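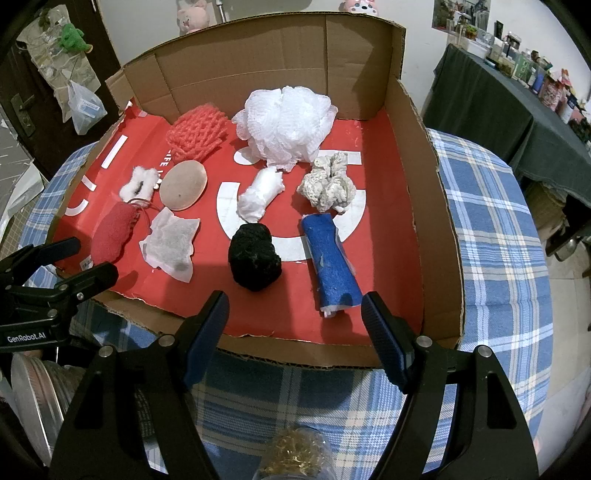
Sponges and other soft things, in the box and awaiting a decision.

March 31, 2019

I have been promised a robot that does the chores since I was small enough to be one of the chores. Every January somebody shows a new one at a trade fair, it folds a towel very slowly, and everyone claps. I went home after the last lot and folded my own towels, to no applause at all.

My friend Marlina Yusof works on this sort of thing, and she has a low opinion of towels. Her test is the box of bits. Everyone has one. Take each thing out, put it where it belongs, don't wreck it. A child can do it, if bribed.

Look at what's in there, though. A bath puff is mostly air and holes. Grab it in the middle and you get a fistful of net; grab it at the edge and you drag the whole thing along by one thread. The black sponge ball squashes and then springs back the moment you ease off. A packet of granules sags to whichever end you aren't holding. And the red pouch has a cord, and cords exist to catch on other things.

Marlina gave me the figures for Kada, the arm she spends her days with. It made 200 tries at soft items and managed 79. With hard things like jars it does far better, but then so does my cat, if you count getting them off the shelf.

I asked when I could have one at home. She said a firm called Plavent would sell me something now that picks up socks, provided the socks are flat, apart, and not black. I own more than 55 socks and they are none of these.

So, can machines do the housework yet? Mine washes the dishes, if I load it, empty it, and pick the peas out of the filter. I'd give the rest another 3 years, which is what I said 3 years ago. Meanwhile I have a box of my own to sort out, and I've been putting it off since lunch.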